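Bruvusitz open day, September

8 shares · 20 comments

The harness shop was the second stop, after coffee. Nandini Pillai took our group along the benches, which are covered in blue cloth. Small parts go into clear zip-lock bags, and the bundled yellow and black harnesses go into a big plastic sack. Grommets and white rings are kept along the back – within reach, but clear of the wires.

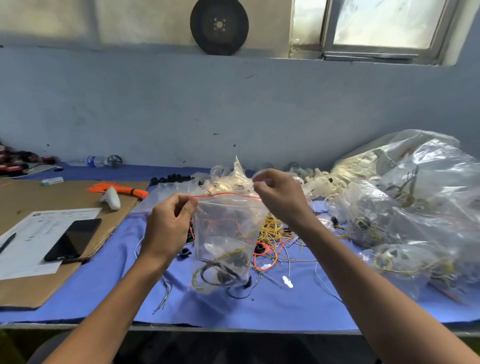 The stockroom

Next door they had 335 part numbers on the shelves. Ashwin Chettiar showed us how an order is picked and answered questions about wire colors. We were back at the gate by noon.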